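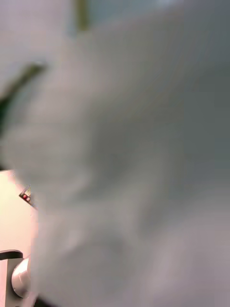 New Soles for Old Runners

The uppers on a pair of Drosarell 928s will last decades. The midsoles won't, and a growing number of owners are paying to have them replaced.

Anyone who has kept running shoes in a closet for long enough knows what happens to polyurethane. The foam takes in moisture from the air, the chemical bonds break down, and one morning the heel comes apart on the stairs. It happens to shoes that have been worn hard and to shoes that have never left the box. Boxed pairs often go first, as regular wear squeezes some of the moisture back out.

For collectors of the Drosarell 928, this has become a yearly worry. The shoe came out in June 1993, in a gray suede and mesh version and a navy one that sold badly and is now the one people want. It had a soft polyurethane heel wedge, a firmer forefoot and a thin rubber outsole glued on in three pieces. Pairs from the first run are all past the age at which the wedge can be trusted.

Cikmont, a repair workshop with two benches and a front counter, started taking in 928s three years ago. The job is called a sole swap. The old midsole is removed, a new one is fitted from a donor shoe or cut from sheet, and the original upper goes back on top. The workshop charges $200 for a swap with a donor sole supplied by the customer, and more if the unit has to be made up from sheet.
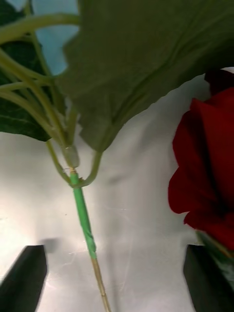 Most people wait too long, according to Nighat Ghumman. They see a hairline crack along the wedge and put the shoes back in the box, hoping it will stay as it is. By the time they bring them in, crumbs of foam have worked into the mesh and the lasting board has started to lift. "If you press the heel with your thumb and the mark stays, bring it in then," she said. "It's a much shorter job."

She is also against wearing a pair one last time before sending it off. Old foam can stick to the lining and stain it yellow, and the stain does not come out of the gray suede at all.
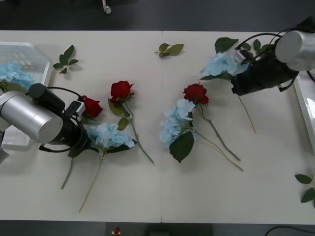
Waqas Yousafzai
Footwear Editor

I took my own pair in at the end of the summer. They are a size 10, gray, bought secondhand without a box, and I had worn them maybe a dozen times before the left heel gave way in a parking lot.

Removing the old sole is the slow part. The outsole comes away first, usually in one pull, as the foam it was glued to has turned to something like stale cake. What is left on the upper has to be scraped and then wiped down with solvent, a small patch at a time. Too much solvent softens the toe cap. Too little leaves a film, and the new glue won't grip. Ghumman allows two hours for this on a 928 and said she has had pairs that took four.

Then there is the question of what to put underneath. The 2016 reissue of the 928 looks like the obvious donor, but it was built on a different last, slightly wider through the middle, and its midsole leaves a ridge along the arch when fitted to a 1993 upper. The better match is the Drosarell 789, a cheaper trainer from the same period that was brought back two years ago with an EVA midsole. The shape is nearly identical from the heel to the ball of the foot. The toe needs trimming.

EVA does not crumble in the way polyurethane does. It goes flat and hard with age, and it can shrink, but it holds together. It also feels different. The old wedge had a slow, heavy give to it that some owners miss. The 789 sole is lighter and bouncier, and the finished shoe comes out noticeably lighter in the hand.

The other route is sheet material. Cikmont buys its foam from Sekiguchi, in a medium density, and grinds it to shape against a pattern taken from the original. This suits people who want the exact profile of the first run, including the small step behind the heel that Drosarell dropped from every later version. It costs more and the sidewalls have to be painted, so they will scuff.

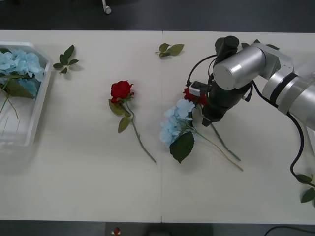
I went with the 789 donors. A used pair cost me less than dinner for two, and the uppers on them were finished anyway. The glue was applied in two thin coats, left to dry, warmed until tacky and pressed. After that the shoes sat on their lasts for a day. The wait for a slot at the workshop was the longer one, about 14 weeks.

There is an argument among collectors over whether a swapped pair still counts as original. Sellers are expected to say so in the listing, and most do. Prices for swapped navy 928s are lower than for untouched ones, which seems odd to me given that the untouched ones can't be worn. People who buy them to put on a shelf see it differently, and a few have started filling out the cracks with paint to keep the sidewall looking whole.

Other models have the same problem coming. The Gulon Trail used a similar foam in its heel and a visible plastic plate bonded straight into it, so the plate has to be saved and refitted. Ghumman has done two of those and is not keen on a third. The plates go brittle and there is no reissue to take parts from.

My pair has been back for three weeks now. The toe trim is neat, the arch is a little firmer than it was, and there is a faint line of new glue at the left heel that shows in daylight. I have worn them to work most days, including in the rain, and the laces are the oldest thing still giving me trouble. Replacement flat laces in the right gray come in two lengths. The shorter ones are too short.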